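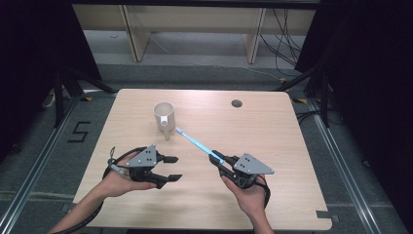
A toothbrush stored in a mug is one of the oldest arrangements in the household and one of the least examined. Ademir Frota, who has designed bathroom ware for the Macedo workshop for eight years, keeps a drawer of rejected holders and still brushes his teeth out of a plain off-white cup.

The mechanics are simple. A brush dropped into a cylinder leans until the handle meets the rim, and its foot slides across the floor of the cup to the opposite wall. The lean depends on the inside width and the depth. A wide, shallow mug lets the brush lie low, and the weight of the head and neck can then carry it over the edge. Frota's rule is that at least half the handle should sit below the rim.

The handle of the mug matters less for holding than for placement. Turned toward the user, it can be hooked with one finger and the mug lifted straight out for rinsing. Turned to the wall, it scrapes tile.

Drainage is the weak point. Water runs down the brush and collects at the base, where a closed cup has no outlet. The Bavico stand, a slotted ceramic piece sold in two sizes, addresses this with a raised floor. Maiara Sales, who runs the glaze room at Macedo, considers the slots harder to clean than the puddle they prevent. Her own practice is to empty the mug every morning and leave it inverted on a folded cloth – the brush lies flat beside it until both are dry.

Glaze is the other variable. A glossy interior releases toothpaste residue with a wipe. Matte interiors hold it, and a chalky ring forms at the waterline. Of 306 mugs returned to the workshop in August, 50 had matte interiors with a ring that would not scrub out. Sales has since moved the matte finish to the outside only.

Slim handles need a narrower cup than thick ones, and children's brushes need a shorter one. For two adult brushes the workshop recommends two mugs, set far enough apart that the heads do not touch.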